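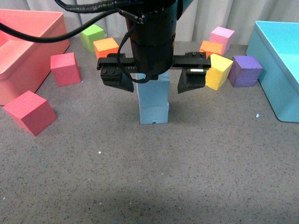
Fingers open either side of the tall blue block, not clamping it.

Comparing two parallel grippers with a box of foam blocks

If you've got an arm and two grippers and can't decide which one to leave bolted on, foam blocks are a great way to find out. They're cheap, they forgive a bad approach, and they show you a sloppy grasp straight away! I ran this with the Brorkeck and the Skusus, both two-finger parallel types, but the steps should suit most pairs.

What you need

An arm you can already move safely by hand and by program
Both grippers, with their mounting screws and the right hex key
Foam cubes in several colours, plus at least one tall block
Two open bins, one for each side
A notebook (I like paper for this)

Step 1: Set the closing force

Start low. I set both grippers to 14 newtons, and the cubes held their shape nicely. If you see the fingers sinking into the foam, back it off before you go any further.

Step 2: Sort out the cable

Move the wrist slowly through its full turn with the power limit down and watch the cable the whole way. You want enough slack to reach both bins, but a big loop hanging in front of the wrist can catch on a tall block. I re-tied mine twice and was very glad I did.

Step 3: Start with the tall block

Stand it upright in the open, well clear of the cubes. Bring the gripper straight down with the fingers wide, stop, and look from the side as well as the front. Both fingers should meet the foam at the same moment. If one gets there first the block will tip or slide, and you'll want to shift your centre point a little and try again.

Step 4: Move on to the cubes

Scatter them by hand and leave a few touching. Clusters are where it gets fun, because a wide finger has to find a gap that may not be there. The Skusus has slimmer tips and slipped in between neighbours easily. The Brorkeck bumped them more often, but once it had hold of a cube it never let go.

Step 5: Count your grasps

Do 200 picks with each gripper, using the same program and the same speed. Write down drops, bumps and misses in separate columns. Kyung-tae Jin talked me into the separate columns, and he was right, as a single fail count would have hidden the best part of the results. It took me nearly 7 hours for the pair, with a long lunch.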